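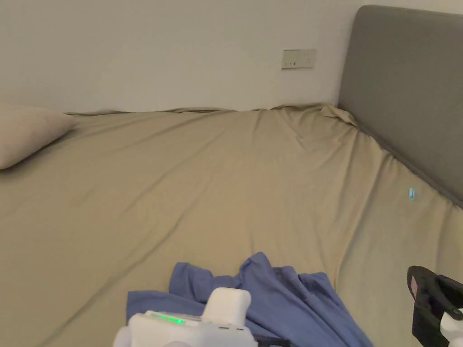
Blue shirt on the bed, in a crumpled heap

To: Clolero home automation list
Date: 27/06/2021
Subject: Re: Laundry by next year?

> The Vusa people say shirts are basically solved. Give it until September
> and you'll have a machine doing the whole basket while you're at work.
> I don't see what is left to argue about.

I see plenty left to argue about. A shirt dropped on a bed has no front, no collar and no sleeves as far as a machine can tell. It has lumps. You have to find two good corners in there before any folding starts.
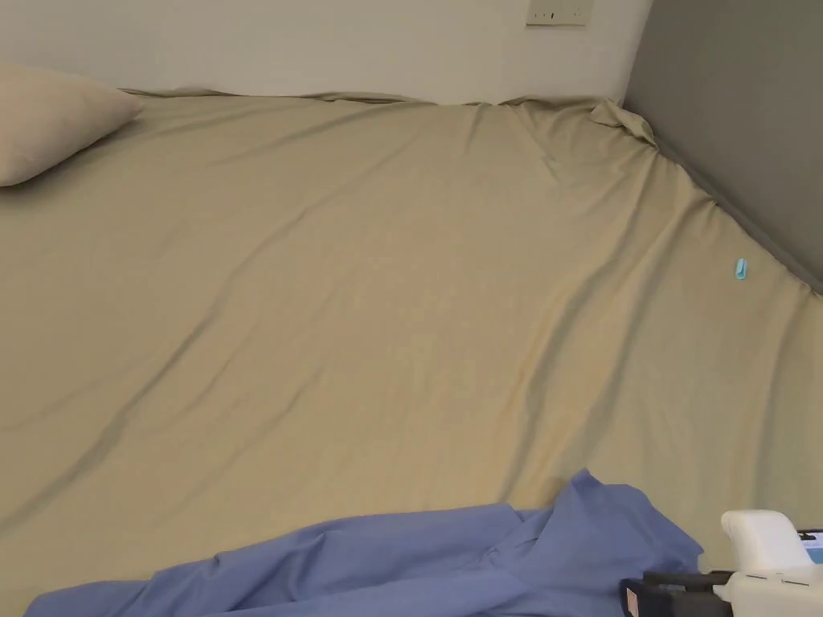 The Plurkard demo skipped that step. Every shirt came in flat, face up, on a white table, and it still managed only 66 out of 80. I count 14 failures on the easy version. My kid does better for a dollar.

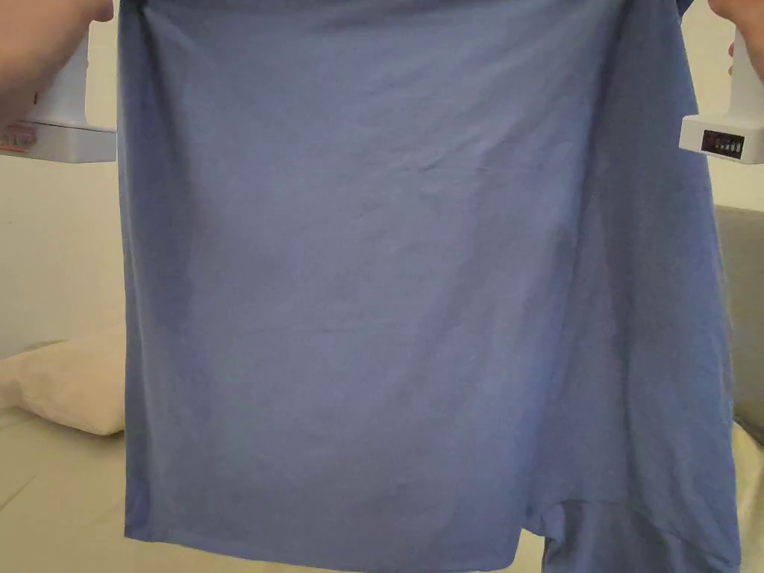
T-shirt held open by the top corners, a gripper in each hand

Note whose hands those are. A person is deciding where to grab and how hard to pull. I'll grant that two fingers can hold jersey well enough. The deciding is the chore.

> Carrasco is taking orders at $1,490, so somebody believes in it.

Somebody believes in lots of things.

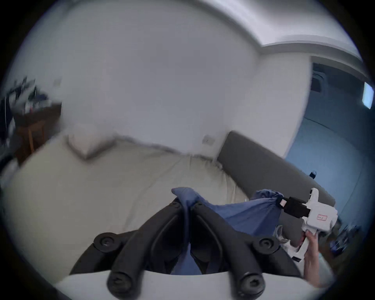
Cloth twists, the back layer slides away from the front, and then you are starting over. Show me 9 shirts in a row from a heap, different sizes, no person touching anything, no cuts in the video. Then I'll look at the order page.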